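Workshop notebook, June, Thursday

Started 7.40. Car on the two-post lift, front wheels off, sump guard off. Flulbridge is the next event and the entry is confirmed, so everything below is in the order it needs doing.

State of the car after the Skendilen hill climb. Nearside front damper weeping at the top seal. Offside front fine. Rear pair fine but dirty. Sump guard has a new dent under the gearbox end, knocked back with the big hammer on the press bed and refitted with fresh bolts. One of the old bolts had stretched and came out with a waist in it. Binned the whole set. Do not put stretched ones back in the mixed tin, I found two in there last month.

Front splitter has lost the left corner again. That is the gravel throwing up at the second hairpin, same place as last year. Patched with two layers of glass cloth from inside and left to go off overnight. It is ugly but the outside edge is straight. If it goes again at Flulbridge I would sooner run without it than spend another evening on it.

Air filter. Skendilen was dry all weekend and the filter was brown right through the first layer. Clean side of the box wiped out with a white rag, rag came back white, so the seal is doing its job. Washed the filter, oiled it, put it on the shelf to drain. The spare goes in for Flulbridge and this one becomes the spare.

Boost. The log from run two shows a drop near the top of third, both times on the long drag up to the quarry gate. Run one does not show it, but run one was slow everywhere. Pressure tested the pipework from the turbo outlet to the throttle body and found a leak at the lower intercooler hose, where the clamp had been put on crooked. My work, I think. New hose, new clamp, tested again, held for as long as it took to drink a tea. I am not going to touch the map until I have seen a log with the new hose on. The restrictor has been out and measured and is back in with the seal wire.

Injectors. All out, flowed on the bench. Numbers one, two and four within a gnat's of each other. Number three reads 386 against a target of 400 in the same time, so it is down but not badly. Cleaned it twice and it came up a little the first time and not at all the second. Ordered one from Getance, who have it in stock. It will be fitted before the car runs again. 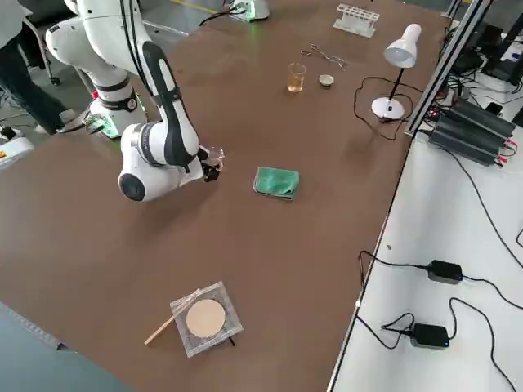
Dampers next. The nearside front came apart easily enough once the gland nut had some heat in it. Shaft is straight, no scoring, the seal lip has a nick in it you can feel with a fingernail. Oil was grey. New seal, new wiper, new oil, and the shims cleaned and put back in the same order, with the stack laid out on paper before anything was moved. The small O-ring under the adjuster is the awkward part, it wants picking up lightly and held low over where it is going, like the black gripper on the white arm with its little clear piece, and my fingers are too fat for it. Used the plastic tweezers. Do not use the steel ones, they mark the ring and it leaks by the second run. Gas pressure set with the car's usual gauge so that both sides are at least wrong by the same amount.

Both fronts done by dinner time. Decided to do the offside as well even though it was not leaking. The oil in that one was just as grey.

Springs. Stayed with the ones that are on it. I had wanted to try the softer pair at Flulbridge, which is smoother than Skendilen for the first half, but the top section has the two cattle grids and the car already touches down there on the hard ones.

Corner weights still to do. The floor plates are out and levelled but the lift is needed for the other job until mid-afternoon. Last time the cross weight was nearly right with half a tank, so I do not expect to move much. Write the tank level down this time.

Gearbox oil drained through a magnet. Usual grey fur, no chips. The second to third change has been stiff when cold, and I put the selector cable on the list, but with the cable off at the box end the lever moves freely, so it is in the box. Will live with it for one event. Box comes out after Flulbridge.

Brakes. Front pads at 9 mm, rears barely used. Bias wound one turn further back. Fluid changed. There was air in the offside rear, very little, and I bled that corner three times to be sure.

Tyres. The Đặng gravel set has done 154 miles of stages and testing, and the shoulders are going on the driven side. Good enough for practice. The newer set stays in the van for timed runs. Cut the centre blocks only if it rains, and only one row.

Spent so far this week comes to over 1000, most of it the injector and the damper seals. Receipts are in the green folder.

To do before loading:
Injector three in, fuel rail leak check
Corner weights
Splitter, sand and paint if there is time
Wheel nuts, torque after first run as well
Charge both batteries
Radio, left earpiece still crackling
Spare hose clamps in the door pocket

Locked up at 6.15. Compressor drained.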